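弗兰达尔赛德果品互助站入秋开张 旧网套旧提篮可重复领用

本站消息 弗兰达尔赛德（Flandalside）果品互助站日前恢复收果，比去年提早两周。附近住户可把自家院子里多出来的苹果、梨和桃子送到站里，经挑拣分装后，转给镇上的两所小学和埃利斯（Ellis）街的共餐食堂。

互助站去年一季共收到水果4,000多公斤，其中苹果占了大半。负责登记的伊福·格威廉（Ifor Gwilliam）介绍，去年送果的住户有601户，多数住在河东一侧，河西因为桥面维修，来往不便，送来的量明显偏少。今年桥已通车，站里在西岸的阿尔塔达德（Altadard）加油站旁增设了一处收果点，每天早上七点到十点有人值守，过时请直接送到总站。

今年变化较大的是包装。往年站里用纸箱装果，底层的果子容易压伤，桃子尤其严重，送到学校时常要再挑一遍。去年因压伤退回的水果有1,064公斤，大部分做了果酱，也有一部分只能堆肥。今年起，软皮果和个头较大的果子一律单个套上泡沫网套，再放进塑料提篮，每篮只放一层。硬一些的苹果可以不套，但不得与套好的果子混放。

网套由比瓦尔（Bivar）超市的水果柜台提供，都是拆货时留下的旧品。超市店长青井·村上（Aoi Murakami）表示，过去这些网套当天就随垃圾清走，现在由店员收在袋子里，每隔几天送一次。站里收到后先过水，晾干再用，破口超过一指宽的不再使用。家中存有旧网套的住户也可以一并带来，颜色不限。

提篮同样循环使用。住户领篮时在本子上写下门牌号，送果时连篮交回，不收押金。据塞贡多·基斯佩（Segundo Quispe）说，开张头几天领出去的篮子大部分已经回来，还有一些留在果园里，要等晚熟的品种下树。他提醒住户不要用提篮装土豆和带泥的蔬菜，篮壁上的格孔一旦塞了泥，很难刷干净。

分装工作由休·沃恩（Huw Vaughan）安排，分上午和下午两班，每班四人。新来的人先学挑果：带虫眼的、果柄处发软的另放一边，表皮有日灼斑但果肉完好的照常装篮。梨子要趁硬收，熟透的请住户自己留着吃。

住在教堂后街的伊德里斯·格温（Idris Gethin）今年送来了第一批苹果。他家院里有三棵老树，往年落果太多，来不及捡。他说摘果最好赶在露水干了以后，带着露水入篮，放一夜就容易起斑。站里已把这一条写进给住户的说明，说明单可在总站门口和共餐食堂领取。

互助站还对送果时间作了调整。总站下午收果延长到六点，下雨天照常。一次送果超过十篮的，请提前打电话，站里可以派车上门。果子送到后当场过秤，重量记在住户名下，季末张贴在门口的公告栏上，不愿公布姓名的可以只写门牌号。

装篮的做法并不复杂，第一次来的住户看一遍就能照着做。网套从果子底部往上套，开口朝上，套好后轻轻放进篮里，不要抛，也不要硬塞。四个粉色的果子各套一只白网套，放在一只蓝绿色的格孔提篮里，便是站里要求的样子；没有套网的红苹果另用一只同样的提篮，哪怕只有一个，也不与前一篮并在一起。浅托盘供挑拣时临时摆放，不随果子送出。收果预计持续到十一月，届时视剩余果量再定结束日期。
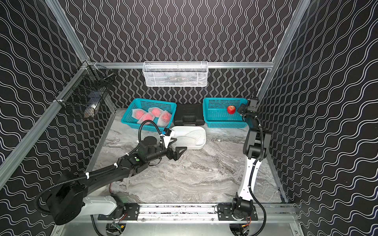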